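Casa & Ofício | Arrumação
Leitura: 4 min
Agosto – por Redação

Anjana Samarakoon trabalha com organização de pequenos escritórios e oficinas domésticas há nove anos. Antes disso, foi encarregada do almoxarifado da Mastia, uma loja de material de costura. Recebeu-nos às 10 da manhã e falou quase sempre de caixas.

"As pessoas me chamam por causa dos papéis", diz. "Depois abrem uma gaveta e o problema são os fios." Na última casa que atendeu, na rua Wróbel, o cliente guardava 369 itens soltos em um único armário. Ela sabe o número porque fez a lista com ele, em duas tardes. Ficaram 200. O resto foi doado ou voltou para os donos.

O método começa por esvaziar uma mesa e forrá-la com um pano grosso. Samarakoon prefere veludo ou algo parecido, de cor lisa. "Peça pequena não rola e não risca. Se o pano é azul ou verde, um fio preto aparece logo." Pergunto se não suja. "Suja. Passo uma escova e pronto."

Sobre as caixas, é mais exigente. Gosta das rasas, com tampa presa de um lado, do tipo em que vêm camisas ou artigos de papelaria. As fundas ela recusa. "Em caixa funda, o que está embaixo deixa de existir. A pessoa compra outro."

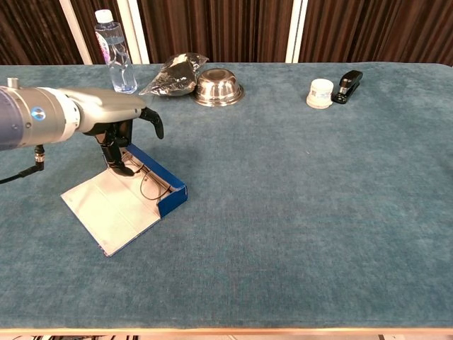
"O fio fino eu enrolo em volta da mão, sem apertar, e deixo deitado na caixa", continua. "Um por caixa, se for usado toda semana. Os outros podem ir juntos, cada um com seu laço." Ela não usa elástico, que resseca e gruda no revestimento. Para os cabos mais grossos, compra uma fita de tecido da Brureck, vendida em rolo, e corta pedaços de 29 centímetros.

Os objetos de uso diário ficam no fundo da mesa enquanto o trabalho dura. Grampeador, garrafa de água, um pote com tampa para parafusos e clipes. Ela também leva uma tigela de inox da própria cozinha. "Serve para o que ainda não tem lugar. No fim do dia eu esvazio, viro de boca para baixo e acabou." Sacos plásticos, só os transparentes, e por pouco tempo – na opinião dela, um saco fechado há um mês já virou esconderijo.

A etiqueta vem por último. Samarakoon escreve à mão, em letra de forma, e cola na lateral, onde se lê com as caixas empilhadas. Já experimentou imprimir. "Levava mais tempo para acertar a impressora do que para arrumar a estante."

Uma sessão dura 90 minutos. Ela não aceita fazer duas seguidas na mesma casa, e explica que depois desse tempo o cliente começa a dizer sim para tudo e se arrepende na semana seguinte.

Em setembro, começa a organizar o ateliê da Steltivel, que tem três salas e um depósito. Já visitou o lugar uma vez. "Tem muita caixa funda", diz.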